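Bench notebook, Castport, June 2024

Drinks corner is coming together! Wiped the white top down twice and it looks great, a really nice clean surface to work on. Kept the little colored marks for now, they save so much arguing over where things go. The bottle sits beautifully in the blue holder (so pleased with that). Wakana Wada wants paper cups only, fine by me, the 35 left from Guvex will do. Still to try: 400 ml pours.
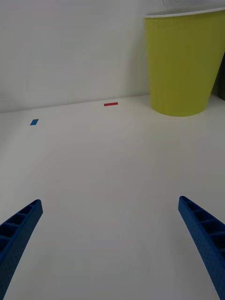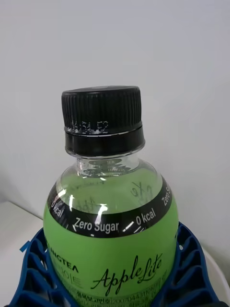
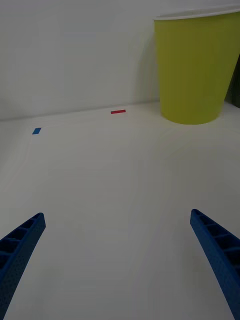
Page last changed: June, by W. Wada

Cap stays on until the cups are sorted. More napkins!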